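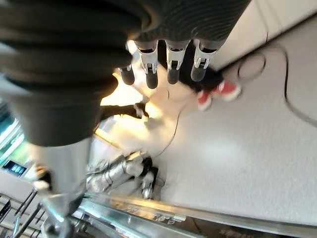 Four jointed fingers, tips hanging down.

Nerys Parry was nearly fifty when she first sat down at a harp, and she still talks about it as if it happened last week. We met in the back room of her house in Sturanville, where three harps take up most of the floor and the visitors get the piano stool.

"I'd gone to Prosser to buy a bookcase," she says. "The woman selling it had a little lever harp in the hall, and she let me pull one string. One! I drove home without the bookcase."

She found a teacher, Kaisu Kokkonen, and had a lesson every fortnight for eight years. It was slow going at first. Kokkonen kept her off tunes for the whole of the first month and had her placing her fingers on the strings, closing them into the palm, then placing them again.

"I thought, when do we get to the music? And then one evening I did the exercise properly and the sound just opened up, this big round note, and I shouted for my husband to come and listen. He said it sounded the same as the others. It did not sound the same as the others."

Harpists play with the thumb and three fingers of each hand, and Parry is delighted to report that the little finger gets the day off. ("Mine sticks out as though I'm having tea with a duchess.") What surprised her was how much of the work happens after the note, when the finger has to carry on moving and the hand has to let go of all its effort before the next one.

These days she has pupils of her own. Lilibeth Lacson came to her as a complete beginner, having never read a note of music, and played at her sister's wedding in Irville in June. Gerardo Manalastas plays bass guitar and arrived with wonderful calluses, all of them in the wrong place. "He was very cross about it," Parry says, laughing. "He had to start his blisters from scratch."

Does she ever get tired of the tuning? I ask because she has been doing it the whole time we've been talking, a quarter turn here and there, with her head on one side.

"No, I love it. You get to say hello to every string. The big one hates the radiator, so it's always drifting, and the small one behaves beautifully until somebody comes to hear it."

She wants more adults to have a go, and she is firm that you needn't buy anything to begin. Plenty of teachers hire out small harps by the month, and hers go out in a padded bag with a spare set of strings and a tuning key on a ribbon. The ribbon was added after the second key went missing.

Before I leave she makes me try. I pull one string, the red C in the middle, and she claps.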